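Notebook, September – sim planner, Sestik branch

Got in at 8 and the overnight batch had finished! 2,831 planning queries on the tabletop world, one log file, no crashes. Mandla's new collision cache is the big change and I'm really happy with it. Wrist view is rendering again too, after Taner put the camera transform back in the right parent link.

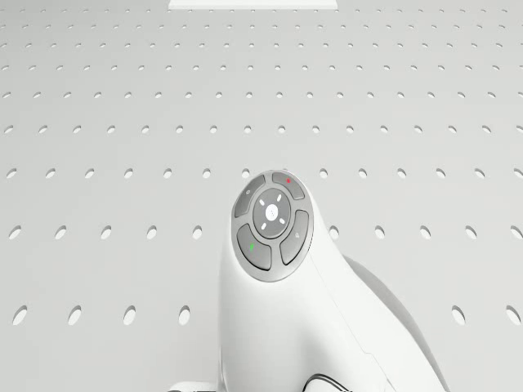 Why does the planner still time out on some grasps?
Most of the timeouts come from the inverse kinematics seed. It always starts from the home pose, so targets on the far side of the table use up the 300 ms before the optimizer gets going.

Tried the obvious thing and seeded from the nearest solved pose in the cache. Lovely result – timeouts on the test set went from 24 to 20 with no tuning at all, and the paths look smoother in playback. Next I loaded the cluttered layout, with the basket, mug, plate, banana and the rest spread over the table.
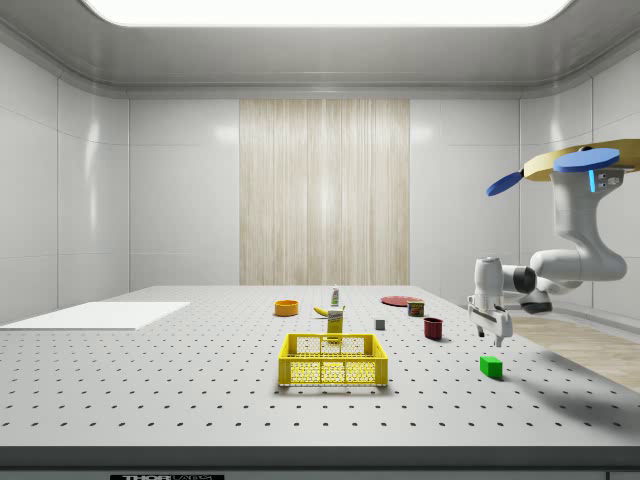 The cache key is still too coarse, though. It rounds object positions before hashing, so two layouts that differ by a small shift can share an entry. Rozália wants to hash the signed distance grid instead. More work, but I think she's right, and it would let us drop the special case for open containers.

Ran the wrist view replay after lunch to check the masks.
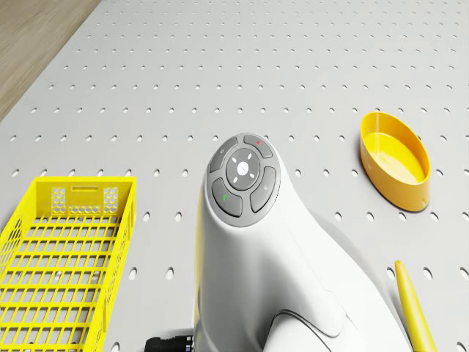 Wrist view, basket left, yellow bowl right.

To do: push seed patch, ask Bendik for the Hotitz meshes, rerun with cache off.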